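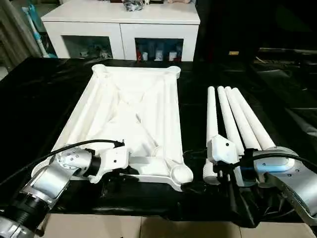

Speaker notes, Vallbridge open day talk
Slot is 25 minutes including questions. Clicker is on the lectern. Water.

Slide 1. Title
Say hello, say where I work (Tastlow, assembly group). I went to the Emano open day in February as a visitor. I don't work for them and they haven't seen these notes. Ask who in the room has been to one of these. Wait for hands.

Slide 2. Why I went
We pack and part-assemble small furniture. Most of it is still hand work. We had read the Emano brochure and wanted to see the two-arm cell running on something close to our own product. The table demo was the closest thing on the program.

Slide 3. The day
Doors at 9:00. Sign in, badge, safety talk, then groups of 7. Each group got one demo at a time and moved on when the bell rang. Our group had the table first, which was good luck, as the later groups had less time with the operator.
Mention parking only if someone asks.

Slide 4. The job
White plastic table, comes apart into a top and four legs. The top goes upside down on the bench. There is a round boss at each corner. Underside has ribs crossing in an X, so there are ridges for a gripper to catch on if it comes in at the wrong height. Legs are set out to the right of the top, side by side, tapered ends pointing away from the robot.
Left arm works at the near rim of the top. Right arm works at the legs.
Pause here. People will want to look at it before I go on.

Slide 5. What to look at
Two things I would point out to anyone planning a cell.
First, the legs. Three of them lie close together and overlap near the thick ends. The leftmost one stands a little apart. A person takes any leg without thinking about it. For a gripper, the one with space next to it is a much easier pick.
Second, the cloth. The bench is covered in glossy black and the parts are white. Good contrast for finding edges, but gloss can throw reflections. I asked about that. The operator said they had tried a matte cover and would probably go back to it.
Also cables. There is one looped over each arm. If you have ever snagged one you will look at those before you look at anything else.

Slide 6. What we saw in the run
Our group saw one complete table. The first leg took two tries. The operator stopped once to straighten a leg by hand and said so out loud, which I appreciated. Slower than a person. I did not time it, so don't give a number if asked.

Slide 7. Their numbers
From the handout, not checked by me. 461 practice runs on this table before the open day. 2,586 runs across all the products they have tried. Handout does not say how many of those finished without help. I wrote to ask and have no answer yet.
Read both numbers slowly. Last time I rushed this slide and had to go back.

Slide 8. The other stop
Rocha had the next room, sorting lids into trays. Single arm, fixed position, fast. Very different kind of machine. Their tray holds 125 lids and they filled one while we stood there. Keep this short. One minute at most.

Slide 9. What it means for us
Not buying this year. The table is simpler than most of what we build: no screws, no hinges, few parts.
What we did change is how we lay parts out. Legs now go on the bench with gaps between them, all facing the same way. Costs nothing and the hand crew likes it.
Plan is to send Emano one of our stools and ask them to try it.

Slide 10. If you go to one
Ask to see a run that starts from a messy layout. Ask what the operator is allowed to touch. Stand on the side where you can see the gripper. Bring your own part if they let you.

Questions
Likely ones: price (don't know), floor space (measure it yourself, I paced it and don't trust the result), noise (could talk over it at normal volume).
If time runs short, drop slide 8 and go straight to 9.
Leave contact slide up at the end. Handouts are on the chair by the door.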